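Putting the pantry back together

We moved into the house on Mengal Street in July, and the pantry was the last room I unpacked. It's a closet with three deep shelves and a light that works if you pull the string twice. For weeks I kept the flour in a box on the floor and bought a second jar of cumin every time I couldn't find the first.

I finally took everything out one evening after dinner. Most of the time went on reading dates. I threw out a can of chestnuts from two apartments ago and some baking powder that didn't fizz in hot water. The rice and lentils were fine.

My old system was to sort by type, so all the cans together, all the bags together. Soledad Tran, my neighbor, sorts hers by meal. Pasta, canned tomatoes, and dried oregano live side by side, and the baking things have their own spot. I tried it her way and I've kept it.
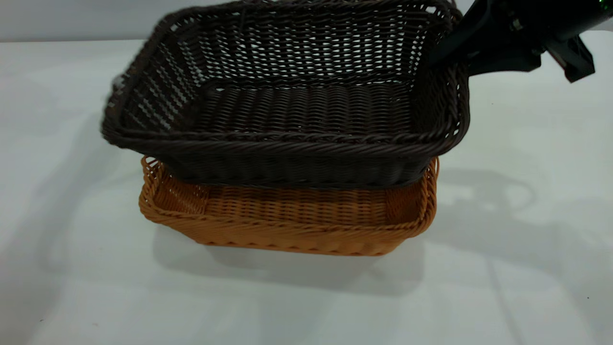

The top shelf was the hard one. I'm short and anything up there gets forgotten, so it now holds only paper towels and the big stockpot. Everything we eat in a normal week is between my knees and my shoulders. Onions and potatoes went to opposite ends of the bottom shelf – they spoil faster next to each other.

I also stopped buying spices in large bags. A small jar of paprika lasts us more than 10 weeks, and by then it has started to taste like dust anyway. I write the month I opened it on the lid with a grease pencil, which wipes off when I refill.

The one thing I haven't solved is snacks. My husband opens a bag of crackers, folds the top over, and puts it back wherever there's room. I bought clips. The clips are in a drawer.

Next is the hall closet, where the coats are still in the moving boxes. I'd like to get to it before it gets cold.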